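Unit 6: Laying Out a Small Tabletop Service Point

Course handout, Food Service Layout and Operations
Sterorholm Continuing Education, Gumville campus
Revised 3/29/19

6.1 Scope

This unit covers the layout of a single small table used to serve toast and a cold drink. Larger counters are treated in Unit 8. Electrical load is treated in Unit 4 and is repeated here only where it affects where the toaster stands. Students should have the Unit 5 worksheet at hand, as the zone names are carried over without change.

6.2 Terms

Back line: the strip of tabletop farthest from the person using the table.

Working area: the strip nearest that person, where hands and forearms move.

Station item: anything that stays in one place for the whole service period. The toaster is a station item.

Transit item: anything that is picked up, used and taken away or returned. Cups, plates and packets are transit items.

Landing spot: a place reserved for a transit item when it is put down. A coaster marks a landing spot. So does a tray, or a taped outline in the practice room.

6.3 General rule

Station items go on the back line. Transit items go in the working area or directly beside the station item they are used with. The rule gives a short reach for whatever moves and keeps sleeves away from whatever gets hot.

The rule has two exceptions. A station item with controls that cannot be read from the front edge may be brought forward by up to half the depth of the table. A transit item that is used less than once per order may be moved to the back line.

6.4 Toaster position

The toaster stands on the back line, off center, on the side opposite the user's dominant hand if the table has only one user. The cord runs off the back of the table and never across the working area. Leave a clear space above the slots. Shelves, hanging cloth and paper signs are kept out of this space.

If there is a backdrop or curtain behind the table, measure the gap between it and the toaster body with the table in its final position. Tables drift during setup, and a gap measured before the last move is not valid. Record the measurement on line 3 of the layout sheet.

Slot direction matters less than students tend to assume. On a two-slot unit, either direction is accepted as long as the lever can be reached without passing a hand over the slots.

Worked figures for this unit use a toaster rated at 500 watts. Three minutes of use per order gives 25 watt-hours per order. For a service period of 19 orders the total is 475 watt-hours. Students using the Jaseck practice unit should read the rating from the plate on the bottom of the unit, with the plug out, and redo the calculation.

6.5 Small items

Packets, stirrers and picks are kept in one open container. Mesh is preferred over solid sides: the fill level can be checked without lifting the container, and crumbs fall through. Crumbs that fall through collect on the table, so the container is lifted and the surface wiped at each reset.

Long items stand with the clean end down. They should lean away from the toaster. One container is enough for a table of this size - a second one uses up a landing spot and usually ends up holding trash.

6.6 Drinks

Cold drinks are served in lidded cups. A domed lid raises the total height of the cup and moves the center of gravity up slightly, so the cup is set down flat and released before the hand moves on to anything else. Labels face the customer at handover. While the cup is waiting on the table, label direction is not graded.

A coaster is placed on the side of the cup where the hand is not working. Its purpose in this layout is to reserve space. A cup that stands beside the coaster and not on it has not been landed, and is marked as such on the reset check.

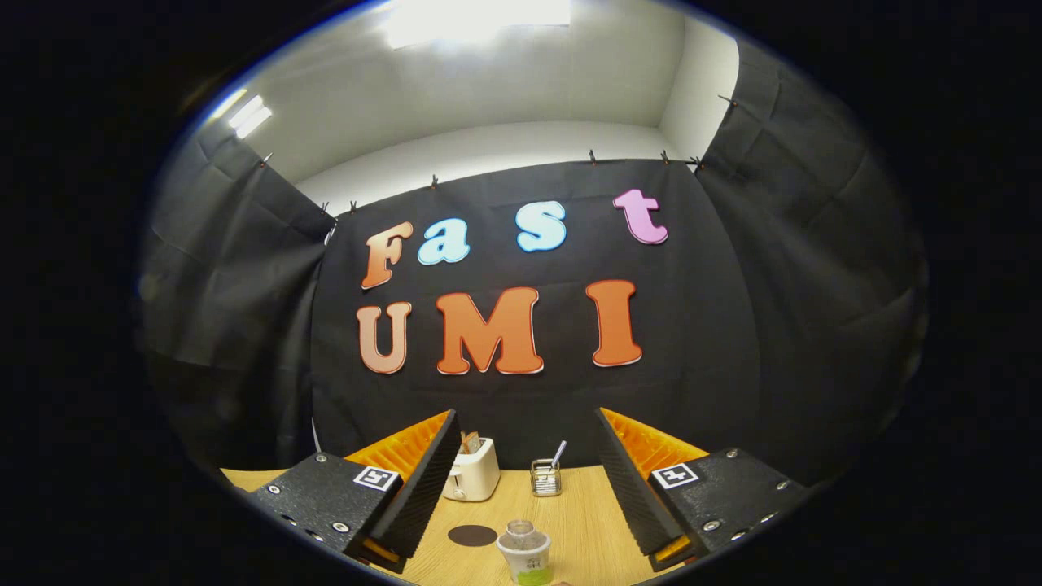

Figure 6-1. Toaster toward the back with toast in the slot, mesh cup to its right, lidded drink cup in the foreground, flat dark disc to the left of the cup.

Compare Figure 6-1 with the general rule in 6.3. Mark each item as station or transit on the layout sheet and note which ones meet the rule. Then apply 6.6 to the drink cup.

6.7 Reset

The table is reset between orders in this order:

Remove finished toast from the slots, using wooden tongs.
Return or discard the cup.
Put the coaster back on its mark.
Lift the small-items container, wipe under it, replace it.
Check the cord.

The Sydorenko sheet handed out in the first session lists the cord check first. Either order is accepted in the practical, but the sequence must be the same every time within one service period.

6.8 Assignment

Draw a plan of your own table to scale. A tabletop area of 3,000 square centimeters is the minimum for this exercise. Show the back line, the working area and every landing spot. Subtract the footprint of each station item and write the remaining area in the box at the lower right of the sheet. The sample sheet shows 2,079 square centimeters remaining; yours will differ.

Plans are due at the first session in May. Bring the layout sheet as well, with line 3 filled in.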